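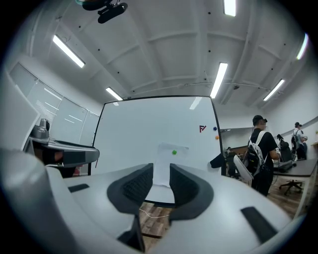 Front room, whiteboard end.

Tuesday, January 3, 2023

Back at the bench. The building turned the heat down over the break, so the glue room spent the holiday at 8 degrees, and every open pot of hide glue has gone the way of hide glue. Threw out all of it. Washed the pots. Threw out one of the pots.

Main business today is the Wadorley harmonium, which has been on the long table since July and has by now outlasted two sets of promises to its owner. Bellows off, reservoir off, pan out. The leak we blamed on the reservoir cloth is in the reservoir cloth, but also in the exhausters, the pallet leather, and one corner of the pan where an earlier repairer used what looks like bathroom sealant. I have seen bathroom sealant in a reed organ before but never applied with such confidence.

Notes on the pan:
Sealant comes off with a scraper and patience. Solvent softens the old shellac first, so no solvent. Crack runs along the grain from the corner to the second screw hole. Opened it with a thin knife, worked in fresh glue, clamped overnight with waxed paper under the caul. Remember the waxed paper. The Rätsep job is still wearing a small piece of clamp pad it did not arrive with.

Reeds: cleaned 32 of them before lunch, dry brush only. Most speak. 6 are slow, all in the bottom octave, and one just makes a noise like somebody moving a chair. Put the slow ones aside in the egg box, in order, with the lid taped. The tape is there for me specifically.

Tuning is all over the place, as you'd expect from an instrument that has lived next to a radiator. I'm not going to touch a reed until the wind is steady. I wrote the same sentence in July and then touched four reeds. They are worse now and I know which four.

Cloth: the Flakus rubber cloth we ordered came in the heavier weight. It's beautiful stuff and would suit a tent. For the reservoir it will do, but on the exhausters it folds like a road map and the feeders will be stiff to pump. Wrote to ask for the light weight again. If they send heavy a second time I'll recover the reservoir on the next three instruments and call it a house style.

Cut the reservoir panel anyway. Left a generous margin on the hinge side, marked the fold lines in pencil on the inside. The gusset pattern from the Tevard folder is wrong on the left — somebody traced it with the paper slipped — so use the right-hand one flipped. I've written WRONG on the left one in red. It already said WRONG in blue, on the back.

Money: quote to the owner was 3,000 all in. Exhausters were not in the all. I'll phone rather than write, as letters about exhausters tend to get answered by a spouse.

Humidity in the front room read low all day. Put the tray of water back under the bench and moved the soundboard stock away from the wall. One board has a slight cup that wasn't there in December. Stickered it with weight on top and will pretend not to look until next week.

Also found the missing center punch. It was in the punch rack, in the hole for the center punch.

For tomorrow:
Unclamp pan, check corner for flat before anything else goes near it.
Mix a small pot of glue. Small.
Pallet leather, start from the treble end where the mistakes are shorter.
Phone the owner, after coffee.
Ask whoever has the good straightedge to bring it home. It has been replaced by a ruler from a bank.

Later: went back and tried the chair-noise reed on the test block. There was a splinter under the tongue. Slid it out with a feeler gauge and it speaks fine now, slightly flat. Back in the egg box, lid taped. Five slow ones left.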